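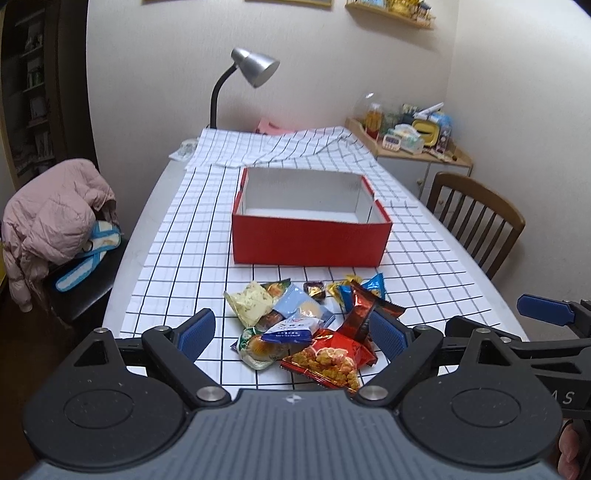
Two hand-held grippers at the snack table, blue pads open over the packets.

Looking after a hand-held gripper: workshop tips

Most trouble with these tools starts at the pads. Wrappers are slick, and a pad with a film of sugar or oil on it will let a foil packet slide out every time. Wipe both pads before each session with a damp cloth and a drop of dish soap, then dry them. Work along the ribs, not across them. An old toothbrush gets the crumbs out of the grooves. Keep alcohol off the pads, as it makes ours stiff.

Check the linkage screws on Friday, or after 17 hours of use if that comes first. Hold the body still and wiggle each finger side to side. If a finger rocks, snug its screws down a quarter turn at a time and squeeze the handle between turns. The fingers should open and close without sticking. Stop as soon as the play is gone. A drop of removable threadlocker helps on a screw that keeps backing out.

Replace a pad when the ribs look flat at the tip. Peel the old one from the bottom edge, clean off the glue, and press the new one on for 3 minutes. Leave it overnight. Change both pads on a tool together so they wear evenly. Marit Wikström at the Harnau shop writes the date inside the handle with a paint pen, and we have started doing the same.

If the fingers meet crooked, close them on a strip of paper and pull. It should drag the same on both sides. When one side is loose, that finger needs to come in a little at its lower screw.

For practice after a repair, mix your packets. A puffed snack bag, a round cake packet and a small twist of candy each need a different squeeze, and you will notice a bad pad on the candy first. Lay a cloth under the pile. Bare tabletop lets the small wrappers skate away from the fingertips.

Store the tool with its fingers open. Spare pads go in the drawer marked Rebelo, bin 31.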